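Im Oktober war ich beim Tag der offenen Tür von Pistau. Angemeldet hatte ich mich schon im Sommer, gerechnet habe ich dann nicht mehr damit. Der Eingang ist hinten am Hof, ausgeschildert war er nicht, und so kam ich erst kurz nach zehn in die Halle.

Begrüßt hat uns Senga Kerr. Sie leitet dort die Abteilung, die sich mit dem Greifen aus der Kiste beschäftigt. Wir waren eine kleine Gruppe, die meisten aus dem Maschinenbau, ein paar Studenten. Nach einem kurzen Vortrag (zu viele Folien, aber brauchbar) ging es an die Arbeitsplätze.

Mich hat vor allem die Station mit der gemischten Kiste interessiert. Bei uns im Betrieb liegen in jedem Behälter gleiche Teile, das ist vergleichsweise einfach. Dort liegt alles durcheinander: Handschuh, Ringmaulschlüssel, Stift, dazu durchsichtiges Plastik, das sich kaum vom grauen Boden abhebt. Der Arm ist ein KUKA, die Software heißt Enby und wird im Haus geschrieben.

Ailsa Chisholm hat die Fragen beantwortet. Ihrer Aussage nach ist der Schlüssel kein großes Problem, weil er starr ist und eine klare Form hat. Ein Handschuh dagegen liegt jedes Mal anders. Für die laufende Versuchsreihe sind 1000 Griffe geplant, ausgewertet wird jeder einzelne. Auf die Frage nach der Taktzeit meinte sie, die spiele im Moment keine Rolle. Das fand ich angenehm offen.

Ein Kollege von Moreck wollte wissen, warum man nicht einfach mit Sauggreifern arbeitet. Die Antwort war kurz: Bei Stoff zieht der Sauger zu viel Luft. Darüber wurde dann noch eine Weile diskutiert, auch beim Kaffee.

Die zweite Station, Palettieren mit einer Anlage von Farquharson, habe ich nur im Vorbeigehen mitgenommen. Um drei war Schluss. Die Unterlagen zum Vortrag sollen per Mail kommen, bisher habe ich nichts erhalten. Wenn sie da sind, trage ich die Angaben zum Greifer hier nach.
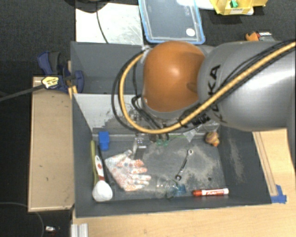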